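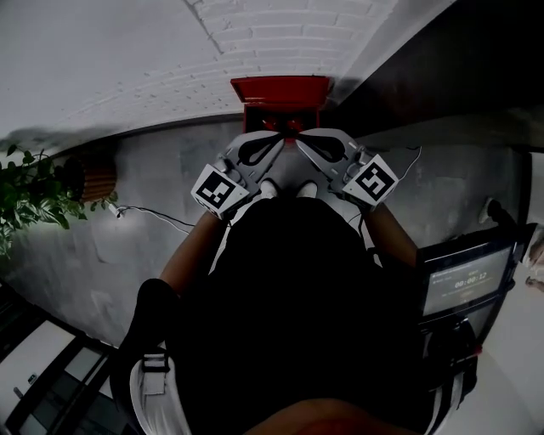 I've been teaching boxes all week, and I have to say I'm enjoying it far more than I expected to back in April! Mieke wants 200 good demonstrations before Friday, every one of them done by hand, so I put on the straps, pick up a gripper in each hand and go again (and again, and again). The red box with the tilting lid is my favorite by a mile. You have to bring both sets of fingers in close over it, nearly touching, and my left hand always wants to get there first. With the timer on the monitor at twelve seconds I'm usually still telling myself to slow down.

Perrine says slow is fine, it's the jerky ones she throws out. She tossed five of mine on the first day, bless her. Tomorrow we start on the jars.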